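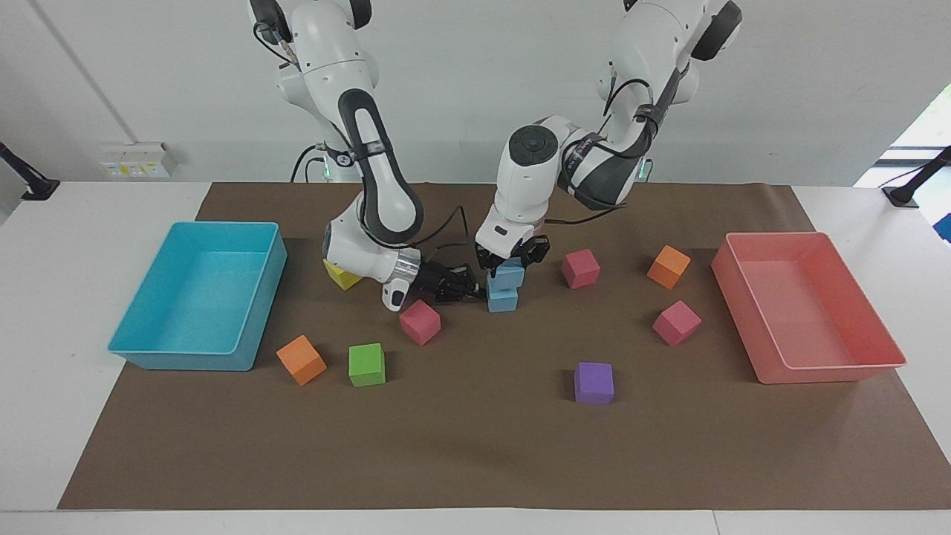
Foam is foam, one commenter wrote under the earlier Diltside review, and any bag of craft-store cubes will stack as well as a boxed set. There is some truth in that. Foam cubes are a simple product, and most of the differences between sets come down to edge quality, color separation and how the pieces are stored. Those are the points covered below for the Grament cube and bin set.

Contents and price

The set was bought at retail in August for $148. It includes foam cubes in assorted colors and 2 open rectangular bins, one pink and one light blue-green. The Ladine set, used for comparison, costs $129 and ships with a single drawstring bag. No mat is supplied with either. All sorting and stacking was done on brown mat material laid over a white table.

Cubes

Faces are flat enough that a stack of two stands without adjustment. Stacks of 5 held in still air but leaned visibly when the table was bumped. The Ladine cubes have slightly rounded edges and became unreliable one level earlier.

The foam gives under light pressure and returns to shape within a second or so. After several months of regular use, a few corners have softened. No cube has torn.

Color separation is good in daylight. Yellow, orange, green and purple are easy to tell apart at a glance. The light blue is paler than the rest but reads clearly against brown. Under a warm bulb the orange and the magenta-pink move closer together – still distinguishable, but slower to sort.
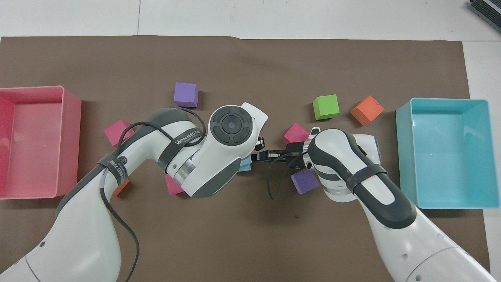 Bins

The bins are plastic, similar in shape, and open at the top. Interior walls are smooth, so cubes drop to the bottom without catching. The glossy finish does reflect overhead light, and a matte one would have been preferable. Neither bin has a lid. For storage, the cubes have to go into a separate container if the bins are to be nested.

With one bin at each side of the mat, the middle stays free for loose cubes. The pink bin is a poor match for any cube in the set, so sorting by bin color needs a rule agreed on beforehand. Ladine avoids this by not including bins.

Care

Cubes were wiped with a damp cloth and air dried. Bins were washed by hand. The instruction leaflet is a single folded sheet and gives no water temperature.

Verdict

The cubes are better than Ladine's at stacking and equal in color. The bins account for most of the price difference and are adequate. Buyers who already own trays should wait for the cubes-only pack that Mangundap lists as back-ordered.

Rating: 4 out of 5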